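The Garden on the Half Acre

In Tadton, the growing season starts indoors. By February the seed orders have arrived, the paper pots have been folded, and the front room of the Ninalau Community Garden smells of damp compost and coffee. Outside, the beds are still under straw. The garden covers half an acre between the old rail cut and Araya Street, and it supplies vegetables to 700 households within walking distance of its gate.

The garden was founded on land that had been used for parking. The soil was poor, packed hard by years of traffic, and the first two seasons produced little apart from radishes and a good stand of kale. Mekdes Kassa, now the garden's director, remembers carrying water across the street in buckets before a line was laid.

"We planted what would grow and we ate what we planted," she says. "People who had never liked kale learned to cook it."

The early harvests went to the families who had done the digging. As the beds improved, the garden began a weekly share program, under which members collect a box of produce every Monday from June until the first hard frost. There were 600 members at the close of last season, and a waiting list remains open. The price of a share is set by household income, and members may pay part of it in hours.

Those hours are the backbone of the operation. A vegetable garden of this size demands steady attention, and much of the work is plain: thinning carrots, tying tomatoes, turning the compost, washing out trays. Abrehet Gebretsadik, the head grower, assigns the tasks each morning at half past seven from a chalkboard beside the gate. Newcomers are usually started on weeding, and they are shown the difference between purslane, which is kept and sold, and spurge, which is not.

Ms. Gebretsadik came to Tadton after 12 years on a commercial farm in the Bimley valley, where she managed onions and winter squash. She describes the change in scale as a relief. On the farm, a decision about planting was a decision about many acres. On Araya Street she can try a new bean along a single fence and pull it out in July if it disappoints.

Her records fill a shelf of bound notebooks. Each bed has its own pages, with sowing dates, weather, pests and yields entered in pencil. From these she has built a planting calendar suited to the rail cut, where cold air settles on still nights and the last frost comes later than it does on the hill. Gardeners elsewhere in town have asked for copies, and the garden now prints the calendar each winter and sells it at the gate.

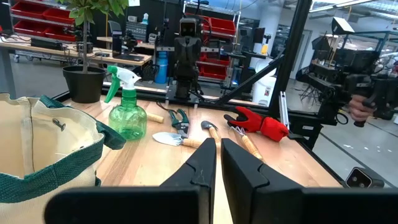
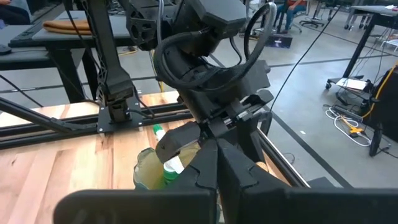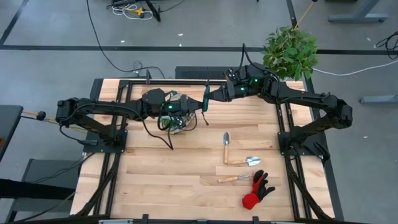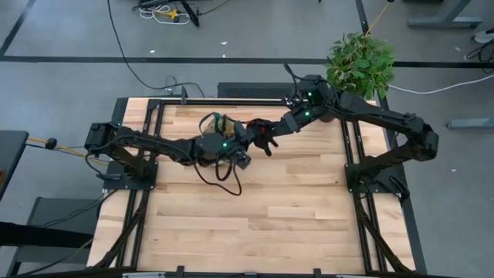
The care of hand tools is a subject on which Ms. Gebretsadik holds firm views. Blades are brushed clean at the end of the day and wiped with an oiled rag before they are hung. Wooden handles are sanded once a year and rubbed with linseed oil, two thin coats with a day between them. A loose handle is set aside at once and marked with a strip of red tape. She permits no tool to spend the night outdoors, and members who leave a hoe in the beans can expect to hear of it.

The policy has a practical basis. Replacing tools was once among the largest costs in the garden's budget, ahead of seed and behind only water. Last year the garden spent $1,385 on tools of every kind, including the sharpening stones, and most of that sum went toward 2 wheelbarrows. The money saved has been put into drip lines for the lower beds.

Water remains the chief concern. Summers in Tadton have been dry, and the town restricts outdoor watering in the afternoon during July and August. The garden has answered with heavier mulch, closer planting and a gradual move toward crops that bear heat well. Okra, once grown in a single row for a handful of members, now fills a full bed. Lettuce has been moved to the shaded ground along the north wall – a change that brought complaints at first, when the heads came in smaller, and fewer once members found that they stayed sweet into July.

Seed saving has followed from the same concern. Ms. Kassa began the practice with a collard brought by a neighbor whose family had grown it for three generations. The plants stood through a dry August that finished the store-bought variety in the next bed. The garden now keeps seed from beans, tomatoes, peppers and several greens, stored in glass jars in a cool closet and labeled by bed and year. Members may take a packet in spring on the understanding that they will return seed in the fall. Returns are uneven. Tomato seed comes back in quantity, while carrots, which must be left in the ground for a second year to flower, hardly come back at all.

Children from the Bimley Road elementary school visit during the spring term. Each class has a narrow bed of its own, planted with peas and potatoes so that something is ready before the summer break. The potatoes are the favorite. Teachers have asked for a longer program, and Ms. Kassa is preparing a proposal that would add fall visits and a second bed for each grade.

There are plans for the land as well. The strip beside the rail cut, long given over to brambles, is to be cleared this year for currants and dwarf apples. Ms. Gebretsadik has walked it several times with her notebook and has marked the wet places with stakes. Fruit will be slow to arrive, and the apples should not be allowed to bear in their first years, so the strip will be sown with clover in the meantime.

The next open morning falls on the first Monday after the clocks change. The gate on Araya Street will be open from eight o'clock, and visitors are asked to bring gloves.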